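Motorsport > Club Racing > Vacancies

Race Control Assistant, Treltby Street Sprint

The organizers of the Treltby Street Sprint need two race control assistants for the October meeting. The temporary course runs through the harbor district and has 17 marshal posts, all linked to race control by radio.

Assistants log incident reports, relay flag instructions from the clerk of the course, and keep the timing sheets in order between runs. Applicants must have worked at least two licensed events, in any trackside role. Experience with closed-road courses is useful but not required.

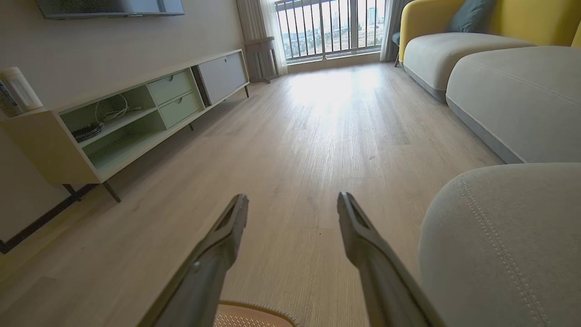 Pale wood-look flooring in the light from the window.

Shifts last around seven hours, with one meal break. A day rate is paid, and travel within the Solberg area is refunded against receipts. Training on the logging software is given the evening before practice. Assistants must be at least 18 and may not enter a car at the same meeting.

Send a one-page summary of event experience and a copy of your current official's license to Märta Wikström, race control, by February 28. Questions about the course go to Edvin Aasen.

Related
Scrutineers wanted, Fummont Hill Climb
Brestari Cup: revised entry rules
Tire barrier layout for temporary courses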